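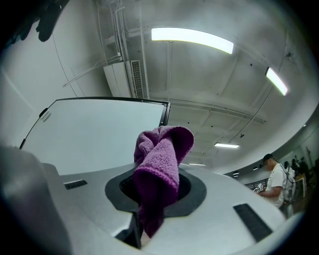
One towel, 20 surfaces: Bretent tries a new cleaning routine

9 August 2020 – Bretent has told its office cleaners to put away the paper wipes and pick up washable cloths instead, and it wants everyone to know how much it expects to save. The figure being passed around is $1,514 a year. How it was reached is less clear.

The change began in June in the company's Gestham building. Cleaners now get terry towels in place of throwaway wipes for the smooth, light-colored panels and casings that show every fingerprint. One towel is meant to do 20 surfaces before it goes in the wash.

Haris Vlachou, who runs the building, said the old routine used up 974 packs of wipes last year. "We were buying them by the pallet and throwing them out by the bag," he said.

Fair enough. But the savings figure leaves out laundry, and when asked about water, soap and the extra staff time, Vlachou said those numbers were "still being put together." The first order was for 269 towels. He could not say how long one is supposed to last.

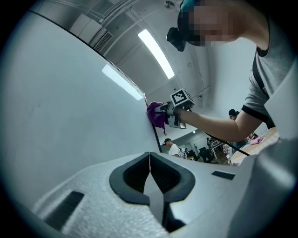 A purple cloth against a smooth white surface under the ceiling lights.

Kiprono Owino, a cleaner who has worked in the building since it opened, is not sold either. He likes the towels for dust. Grease is another matter, he said, and a towel that has already been over a dozen panels tends to move it from one place to the next.

"They want 20. I change mine when it looks dirty," Owino said.

Bretent says it will review the routine after a full year. Staff at its second site, on Lumenta Road, will keep using paper wipes until then – a handy comparison, if anyone plans to publish it. Vlachou said no decision had been made on that.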